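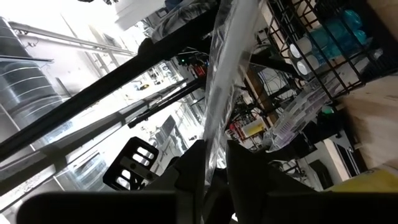 **Zumley Clear Film Roll, 500 mm wide**
Sold by Brisix Packing Supply, Hadbridge

The Zumley film is a thin transparent film for wrapping and covering goods. It is made for small shops, bakeries, home workshops and everybody who sends parcels a few times per week and does not want to buy film by the pallet. One roll gives enough for over three months of normal use in a small shop, according to what our customers tell us.

We sell this film since the first year of our store and it remains the article that people order again most often. It is soft, it does not make a loud noise when you pull it, and it can be cut with ordinary scissors.

## Details

- Width: 500 mm
- Thickness: 22 microns
- Core: cardboard, fits all Zwahlen table holders
- Color: clear
- Order number: 321
- Sold as: single roll or box of 3 rolls

## What it is good for

Most buyers use the film for wrapping books, picture frames, ceramics and cutlery sets. It keeps dust away during storage, and it holds small things together so they do not move inside the box. You can also put it over furniture when you paint a room. For this purpose please fix it with paper tape, because the film alone does not stick to wood or to fabric.

It is not a stretch film. If you pull it hard, it will become white in the middle and later it will tear. Customers who need to secure a heavy pallet should look at our stretch film, which is listed on its own page.

The film is also not suitable for the oven or the microwave. For dry baked goods it may be used, but only for short storage – we ask you to choose the food grade version if the goods are sold to the public.

## How to cut a straight piece

Put the roll at the far end of a clean table, with the loose end coming from below. Pull the length you need and add a hand's width. Hold the film flat with a ruler and cut along it in one movement.
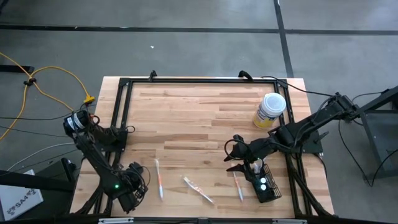

A rough surface can leave small scratches in the film, so many people put a sheet of brown paper under it first. If you cut every day, the Zwahlen table holder saves time. It has a cutting edge on the front side and two rubber feet that do not mark the table.

## Storage

Keep the roll lying down, in a dry place and out of direct sun. In January and other cold months the film becomes a little stiff. Leave it in a warm room overnight and it will be soft again.

## Delivery and returns

Orders received before 2 p.m. leave our Hadbridge store the same day. Unopened rolls can be returned. Opened rolls we can take back only when there is a fault in the material – please keep the label from inside the core, as we need the batch number printed on it.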